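Rosstead Radio History Project
Progress report to the Makokha Fund
May 7, 2025

Hi Silvana,

You asked for the short version this time, so I'll try! The money from December is mostly spoken for and we've gotten a lot further with the old local radio serials than I expected.

Transcripts

Natanael Vieira has now cataloged 3,373 pages of scripts from the station's comedy and mystery shows, and I'm writing up the cast lists as he goes. The big headache is credits. Plenty of the women who voiced these parts went out under a husband's name or no name at all, so we're matching scripts against old pay sheets. 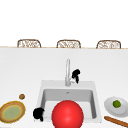 Eilidh Geddes found a run of those pay sheets in a box marked "misc. invoices" (of course), and that gave us 15 performers we couldn't place before. I got a little teary over that one. She wants to check two of the spellings before we put anything online, and I agree with her.

Recordings

Jeferson Paiva is cleaning up the discs. He set out to do 200 sides and has finished 100 – the rest are slower going because the lacquer is flaking.
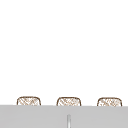 He'd like to send the worst ones to Cosus for transfer, and I've asked them for a quote. If it comes in over what's left on the equipment line, can we move some of the travel money across? I never did make that second trip, so it's just sitting there.
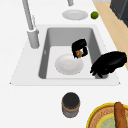 Still to do

Permissions for the mystery serials. Two families have said yes, one hasn't written back.
Introductory essay – half drafted, far too long.
Listening evening, date not set.

Call me any time about the travel money.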